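Metal bins on wooden worktops

Pokmont
Has anyone kept an open metal bin on a wooden worktop long term? Ours is grey, sits on pale wood and gets filled and emptied all day. I've had it there since June and I'm wondering about marks.
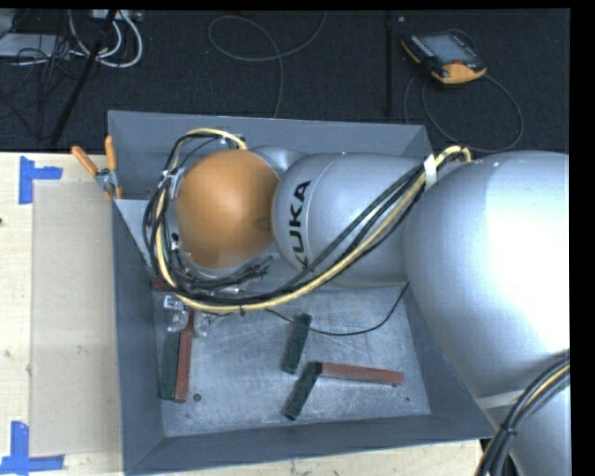 I don't want to fix it down, as we move it every few weeks to clean underneath.

Flatlow
Felt pads, one on each corner. Mine lasted 2 years.

Chung
Disagree about felt. It picks up grit and then you're sanding the bench. Thin rubber mat, cut 3 cm bigger than the bin.

Flatlow
Never had grit – but I do sweep daily.

Pokmont
Rubber won't stain the wood?

Chung
Cheap black stuff can. Get the pale sort.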